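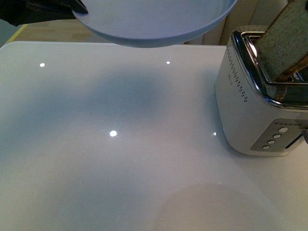
A pale round plate over a glossy white worktop. Shiny surfaces are where hard water shows first.

Section 4: Fitting and setting up your Mustonen 628 water softener

Right, you've unpacked it, you've checked the parts against the list in Section 3 and you've had a cup of tea. Now we plumb it in. I fitted my own first one in a kitchen in Rodholm one January, lying on my back with a torch in my teeth, and I've tried to put everything into this section that I wished I'd known then (including the torch business: get a head torch).

Set aside an afternoon. If your pipes are easy to reach you'll be finished well before that, but cupboards have a way of hiding things behind the kickboard.

What you'll need

The softener itself, with its two hoses
The Grovham bypass kit (three valves, already joined together)
The drain hose and the overflow hose. They look alike, but the drain hose is the thinner one
Two adjustable spanners
A pipe cutter
PTFE tape
A bucket and more towels than you think
A hardness test strip, from the little foil packet taped inside the lid
Block or tablet salt, depending on which lid you ordered

Before you start

Find your stopcock and make sure it turns. I mean really go and turn it, off and on again, while you still have a working kitchen. If it's seized, sort that out first and come back to me another day.

Then have a think about your drinking water. Most people keep one tap on the hard supply, usually the kitchen cold tap, and the steps below assume you're doing the same. If anybody in the house is on a low-sodium diet, or you make up baby formula, you want that hard tap and you should label it.

CAUTION: The softener must go on the cold main only. Never connect it to a hot pipe. The resin inside won't stand it.

CAUTION: If your house wiring is earthed through the water pipes, fitting plastic hoses can break that earth. Ask an electrician before you cut anything.

4.1 Connecting the water

1. Turn off the stopcock. Open the lowest cold tap in the house and let the pipes drain down.

2. Find the place where the rising main comes up, and choose a straight run of pipe just after the branch to your hard tap. If there's no branch yet, you'll need to put a tee in, with the hard tap fed from before the bypass kit.

3. Offer the Grovham kit up to the pipe and mark both ends in pencil. Mark, check, have a scratch, check again. I once cut a pipe a thumb's width short and spent the evening driving round looking for a coupling.

4. Cut the pipe. Put the bucket underneath first, as there's always a bit left in there however long you've let it drain.

5. Clean up the cut ends and fit the kit, with the arrow on the body pointing the same way as the flow. Nip the nuts up by hand, then give them a small turn with the spanner while you hold the body still with the other one.

6. Screw the two hoses on. The one marked IN goes to the valve on the street side and the one marked OUT goes to the house side. Check the rubber washers are sitting flat in the nuts. They like to fall out and roll under the cooker.

7. Leave both hose valves shut and the middle valve open. That's bypass, and it means water goes straight past the softener as if it weren't there.

8. Turn the stopcock back on slowly and look for drips. Run a dry bit of kitchen roll round each joint. Your fingers will lie to you, but paper won't.

NOTE: If your water pressure is on the fierce side, fit the Flovton pressure reducer before the bypass kit. It has its own leaflet in the box, and the leaflet is good, so I won't repeat it.

4.2 Drain and overflow

9. Push the thinner hose on to the drain spigot at the back and fix it with the clip. This hose is under pressure when the softener is washing itself, so it can run uphill a little if it has to.

10. Take the other end to your standpipe or washing machine waste and leave an air gap. Don't push it down into the water in the trap.

11. Fit the overflow hose to the elbow on the side of the cabinet and take it outside. This one works by gravity alone and has to fall the whole way, with no dips or loops. Should it ever drip, you want to see it, so bring it out somewhere you walk past.

CAUTION: Don't join the drain and the overflow together. If the waste blocks, you'll have salty water coming back into the cabinet and then across your floor.

4.3 Testing your water and setting the dial

12. Dip the test strip in a glass of water from the hard tap, count to three, shake it and wait for the colour to settle. Compare it with the chart on the packet in daylight if you can. Kitchen bulbs make everything look like the next band up.

13. Plug in and press the big button. The display shows the time first. Set it with the arrows and press the button again.

14. Next it asks for hardness. Put in the figure from your strip.

15. Last, it asks for capacity. It comes set to 3,000 litres, and that's how much it will soften before it washes itself. Leave it alone unless your strip came out in the top band, in which case use the table in Section 7.

The wash happens at two in the morning and takes 60 minutes from start to finish. You'll hear a bit of gurgling. My old neighbour Birger Åberg had his cupboard against the bedroom wall and moved the wash to lunchtime, and that's fine too, so long as you don't mind hard water at the taps while it's going on. To change it, hold both arrows until the clock blinks.

4.4 Salt and first wash

16. Lift the lid and put the salt in. Use only softener salt. Table salt and the stuff for roads will both clog it, and dishwasher salt is just an expensive way of doing the same job.

17. Open the IN valve a quarter of the way and let the cabinet fill gently. You'll hear air hissing. When it goes quiet, open it fully.

18. Open the OUT valve, then shut the middle one. You're now running through the softener.

19. Hold the big button until the display says WASH and let it do one full go before you use any water. The first lot down the drain may be a weak tea colour, from the resin, and it clears.

20. Run a cold tap upstairs until it stops spluttering, then test it with your second strip. It should match the bottom band. If it doesn't, nine times out of ten the middle valve isn't quite shut!

NOTE: Your hot tank is still full of hard water, so give it a few days of baths and washing-up before you judge the hot side. Old scale in the kettle and the shower head will come away slowly, sometimes in flakes. Rinse them out and carry on.

NOTE: Cut right back on soap, washing powder and shampoo. Start with half of what you used before. I didn't, the first week, and had foam coming up over the edge of the sink.

If a joint weeps overnight, put the softener back into bypass (middle valve open, other two shut) and turn to Section 5, where there's a drawing of each washer and which way up it goes.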